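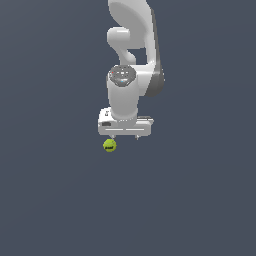 8 April 2022, simulation bench, Plorkudeo

Continued with the ball pick for the Kulent sorting line. Until now the people on the line in Plukham tested every new grip on the real cell, and for this they had to stop work and stand beside it. From December the grips are tried in the simulator first, and the line gets only the ones we trust. Teodoro Maglaya says the operators like the quiet, but they feel they know the arm less than before. I think he is right, and I want to write it down before we forget it.

Settings for today: scene 3017, tennis ball, no table and no floor. Finger force is 60 percent of the limit. I planned 100 runs and stopped early, as the contact values were jumping.
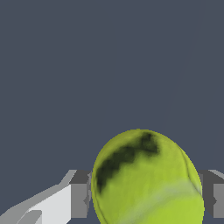

The contact pads are my main doubt. In the model they are stiff and the ball is also too stiff, so a small change of force gives a big change in the result. The operators set this by feel, and they have a good word for it, "soft close" – I could not find it in any of our parameters. Enriquez wants to keep one operator with us three mornings per week. I agree with him, if these hours are counted as normal work and are not added on top.
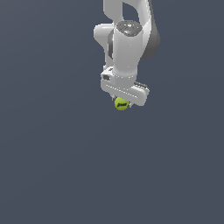

*Ball between the fingertips, scene 3017.*

To do:

- lower the pad stiffness and repeat the runs
- ask Teodoro who wants to come for the mornings
- send the force values to Plukham, with a note that they are not final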